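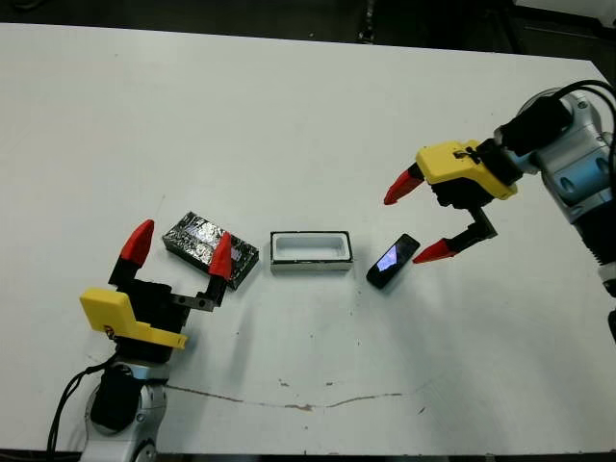 A phone box is the rigid paperboard package in which a mobile telephone is sold, stored and, in many cases, returned. The term covers the outer box and the inner tray that keeps the handset from moving. In Australia it is also called a handset carton, chiefly in the repair and resale trades.

Construction

Most phone boxes follow the lift-off pattern, in which a deep lid slides over a base of nearly the same height. The fit is kept close so that the base descends slowly when the lid is raised. Black and white are the usual colours. Gift and promotional versions may be wrapped in foil or metallic paper, although foil creases easily and shows finger marks.

The tray is a shallow recessed piece, moulded or folded to the outline of the handset. Trays made by the packaging firm Clumoris were sold in two depths, the deeper one intended for handsets with a raised camera housing. The Skenum pattern, introduced later, added a raised rim and was supplied in cartons of 235.

Packing

The handset is normally laid in the tray with the screen facing up. It is held by its long edges – never by the face – and lowered level into the recess.

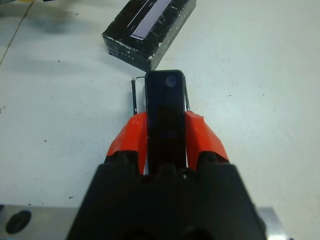
A glossy finish requires particular care at this stage, as fine scratches and smudges are readily seen against a dark surface. Handsets leaving a workshop are usually wiped with a dry cloth and covered with a clear film before the lid is fitted. Cables and printed matter go beneath the tray, where they cannot rub against the glass.

Reuse and collecting

Empty boxes are widely kept by owners, as a handset offered with its original packaging tends to sell more readily. The Boonyarit collection, catalogued to 2021-04-16, lists 376 boxes, of which 3 retain an unopened seal. Its catalogue follows the Puker scale, which grades the lid, base and tray separately and records any fading of the printed colour.

Disposal

Plain paperboard boxes and trays are accepted in most kerbside recycling. Foil-covered lids and plastic trays may need to be separated first, depending on the local council.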